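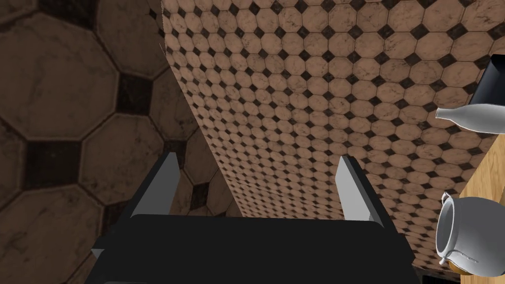 2 min read

Jukora 2 review: a kitchen simulator that finally got my planner talking

By Ysaline Gilbert, 12/21/24

I've been poking at Jukora since May, mostly in the evenings, and I keep coming back to the wrist view. You get the gripper with both fingers open, worktop crockery off to one side and octagonal tiles everywhere else, and it's a proper test for perception code. All those little black squares between the tiles look like lovely corners to a feature matcher. Mine fell for them straight away!

The white jar was my favourite nuisance. It's glossy, it has a curly little handle, and my segmentation kept dropping the shaded flank. I turned the lighting down a notch in the scene file and that sorted it (you can do this while the sim is running, bless them).

Planning is the good bit. I plugged in the Boltska planner with 35 lines of Python and had it reaching for the white bottle the same night. Over 942 runs it asked for a fresh plan 782 times, which sounds awful, but the replay tool let me scrub back through each one and see that my collision margins were far too fat. I'd have been weeks finding that on the real arm in Clundley.

Grumbles? The contact settings are buried three menus deep, and the docs still describe the old ones. Loading is slow too – my scene has 2100 parts and I can make a cup of tea while it opens. Export to Munasinghe format works but loses the joint names, so keep your own list.

I've paid for another year. If you only want pretty renders, look elsewhere, but for debugging a grasp planner at home I'm very happy with it. Four stars, and I'll bump it up when they fix the export.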